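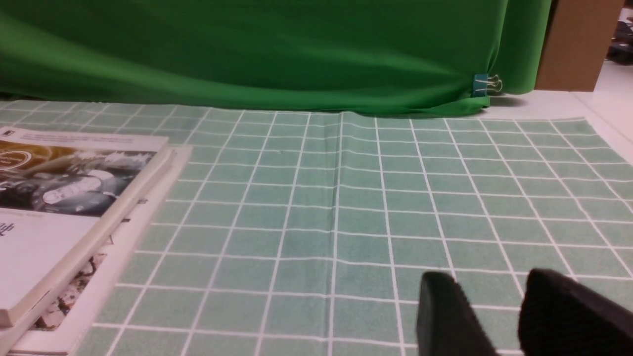 Green tablecloth with white lines, the crease still down the middle.

A thread about the names of meals in England. I have lived in Skidham for two years and I still get it wrong, so perhaps it will help another person who learned English from a book.

My book had three meals in it. Breakfast, lunch, dinner. There was a drawing of a clock beside each one. I passed the exam with these three words and I thought the subject was closed.

In my first month a neighbour asked me to come round for tea. I ate a proper meal at home at five, because I did not want to arrive hungry and look greedily at the biscuits. Then I walked over with a small box of chocolates.

It was shepherd's pie. With peas and carrots, and a crumble after. I ate all of it. I did not sleep very well that night.

So, first lesson. "Come for tea" at half past five or six usually means a hot meal. "Come for a cup of tea" means a cup of tea. The word "cup" is doing a great deal of work and you must listen for it.

"Come for a cuppa" is also only the drink. "Come for a brew" is the same, but I hear it more from people who moved here from further north.

Then there is "dinner". In the office where I worked first, dinner was in the evening. In the school kitchen where I work now, dinner is at twelve. The children have school dinners, served by dinner ladies, in the dinner hall, and if they bring food from home it is a packed lunch. They eat the packed lunch at dinner time. I have asked and everybody thinks this is normal.

One boy told me very seriously that it is lunch if it is cold and dinner if it is hot. I liked this rule and I used it for a whole week. Then a colleague had a cold pork pie and called it her dinner.

Supper is the most difficult for me. I have collected three meanings so far.

Supper (a): the evening meal, at home, nothing special, said by people who have a dog and a big kitchen.

Supper (b): toast or cereal at nine at night, in pyjamas. This is what my landlady means.

Supper (c): when it comes from the chip shop. But I am told this is Scottish, and I have only seen it on a menu when we stopped on the motorway.

If someone says "kitchen supper" I understand it is a dinner party where you are supposed to pretend it is not a dinner party. I have been to one. There were candles.

My street is in Mandotside, which is the lower part of the town, near the old railway yard. People here mostly say breakfast, dinner, tea. Up the hill, past the Allgate shops, they mostly say breakfast, lunch, supper. You can take the 685 bus from one to the other in a few minutes and change the name of your meal on the way.

I was warned that the words show your class. I am careful with this. As a foreigner I think I am allowed to use any of them and people will only think I am a foreigner. It is quite restful.

What I do now when I am invited: I ask "what time, and shall I eat before?" The first time I felt rude to ask it. In my language it would be a little rude. In English, if you add "I'm still learning the words", people laugh and tell you exactly what is in the oven.

A few replies that I have received to this question:
"Oh no, come hungry."
"It's only bits."
"Nothing fancy, just a roast."

"It's only bits" needs its own post. Bits can be a bowl of crisps. Bits can also be four kinds of cheese, ham, two salads, sausage rolls, a quiche and a trifle. I have met both. Do not eat before, but have a banana in your coat.

"Picky bits" and "picky tea" are the summer version. It means cold things on many plates and nobody has cooked. In July it seems the whole country is eating it. I became very fond of picky tea, it is close to how my grandmother fed us when the weather was too hot for the stove.

Elevenses is a real word. I believed it was only in children's stories. At work we have it at half past ten.

Afternoon tea and high tea, please be careful. Afternoon tea is the one with small sandwiches and scones on a stand, and it costs money. High tea sounds more elegant, but in the past it was the plain one, the working family's evening meal. Many hotels use the names as if they are the same, so you cannot trust the sign outside.

Brunch gave me no trouble. Brunch is the same everywhere, and so is the queue.

The word "pudding". I thought it was one type of food. It is also the whole sweet course, so a person can say "what's for pudding?" and the answer can be "fruit salad". But black pudding is at breakfast and Yorkshire pudding is with the beef. I wrote to my sister about this and she did not believe me.

"Afters" is also the sweet course. "Sweet" is too, in some houses. "Dessert" is understood by everyone, and I say dessert when I am tired.

Bread deserves another thread. At the Mofokeng bakery on the corner they write "rolls" on the label, and the customers ask for baps, cobs and buns while pointing at the same tray. The girl at the till gives them the right thing each time. I only point.

I keep a notebook for such words. I began it in the first week, and last night I reached number 900. It was "leftovers", which I knew already, but I had never written it down, and I like it. The notebook was meant to be for work vocabulary. Nearly all of it is food.

Somebody asked me under an older post if there is one safe word. I think "something to eat" is the safe one. "Would you like to come for something to eat, at six?" No one has ever misunderstood it, and you can put any meal inside.

The second safe thing is to write the hour. When I invite people now I send a message such as "Saturday food, hot, 6 pm". My friends find it a bit military. They come at the right time.

Small correction, as two people have already written to me: yes, in some families Sunday dinner is at one o'clock or two o'clock, even if they say lunch all the other days. And Christmas dinner is always dinner, also at three in the afternoon, also up the hill. I should have put this higher in the thread.

Another correction. A reader from Wales tells me that her family says "tea" for the meal and "supper" for the toast after it, and "dinner" for noon, so they have all of them in one day. I think this is the most complete system I have heard.

If your family says it in a different way, please tell me which word, which hour, and which part of the country. I will put it in the notebook. I am now going to have my tea, the hot kind, it is lentils.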